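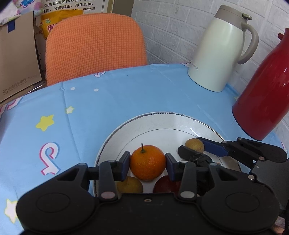 Search this site Type and press Enter

Filed under: Grant Updates, Community Orchards

2 min read

Dreretti Citrus Rescue, second report to the Restimard fund
December 4, 2023

We planned to graft 86 trees by the end of August and grafted 71. The missing 15 are in Satish Shenoy's greenhouse, where they are said to be resting. I have asked what from.

The old mandarin rows came through the heat better than the irrigation timer did. Sorin Sandu now waters by hand and has opinions about the timer that I won't put in writing. A replacement cost $500, taken from the signage line, so the signs will be smaller.

Jingyi Li's pruning class drew 11 people, two of whom had come for the pottery class next door and stayed. The neighbors' goat remains an unbudgeted risk.

Still open: the lease renewal with Rorkine, and the soil results, which Relu Văduva mailed to our previous address.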